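Mirrors and Vases on Small Tabletops: Placement, Reach and Wiping in Shared Rooms

E. Clasen
2021-12-08

4. Decorative items on the tabletop 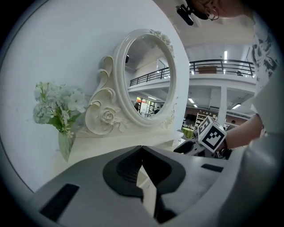 Figure 4. A white vanity mirror with a molded frame, and a vase of artificial flowers to its left, on a white tabletop.

Most of the items covered in Section 3 are put away after use. Decorative items are different. They stay out all day, and every other task on the table has to be done near them or between them. We treat them separately for this reason, and we limit the section to the two kinds that came up most often in our rooms, which are standing mirrors and small vases.

4.1 Standing mirrors

A standing mirror takes up little of the tabletop at its foot but a good deal of space higher up. In the Prilar rooms, people who were asked to clear the table usually judged the mirror by its foot and left too little space for its upper part. A box or tray then fit on the table but touched the frame when it was lifted out. Frames with raised decoration made this worse. The one in Figure 4 has scrolling curls, a carved rose near the lower left of the base and a group of sculpted flowers along the upper right rim. Raised parts of this kind can catch on a sleeve or a cleaning cloth, and they are also the first parts that a hand goes to when the mirror is moved.

We asked 18 people to move a mirror from one side of a table to the other and set it down facing the same way. All but one of them, 17 in total, picked it up with a hand on the frame. The remaining person slid it by the base. Sliding was slower, and the mirror had to be turned a little at the end, but the glass was not touched. When the frame was held, fingers often came to rest on the edge of the glass, and the marks had to be wiped off afterward.

Wiping was done with a dry cloth. On an oval glass, most people started in the middle and worked outward in circles. The narrow line where the glass meets the frame was missed more than any other part. Where the molding was thick, a folded corner of the cloth reached it better than the flat of the hand did. We did not test sprays in this part of the study. They are covered in Section 5 together with the window panes.

4.2 Vases and artificial flowers

Small vases were placed near an edge of the table in most rooms, usually beside a larger item. This keeps the middle of the table free, but it also puts the vase where a forearm passes when someone reaches across. In the Barrios room the vase was knocked 4 times during the sessions. Each time, the person was reaching for something behind it.

Artificial flowers hold no water, so a spill is not a concern, but a bouquet can be heavy at the top compared with the vase under it. We suggest leaving a hand's width between the vase and the table edge. The flowers can also be spread so that no single stem leans far to one side. White petals and pale leaves show dust less than dark ones do against a white wall, and people in our sessions tended to skip them when dusting. A soft brush worked well on the leaves. The petals were easier to clean with the bouquet taken out of the vase and shaken lightly over a bin.

4.3 Order of work

The tables were cleared fastest when the vase was moved first and the mirror last. With the vase out of the way, both sides of the mirror could be reached. Putting things back went in the opposite order, starting with the mirror. We used this order in all 6 of the Etaren sessions held in February, and it is the one assumed in the timing tables in Section 6.

One point remains open. Several people turned the mirror after setting it down so that it faced the room, even when it had faced another way before. We counted these cases as correct placements if the base was in the right spot. A stricter rule would lower the scores for mirrors and leave those for vases unchanged.

Copyright 2021 E. Clasen. Contact the author for reprints. Back to top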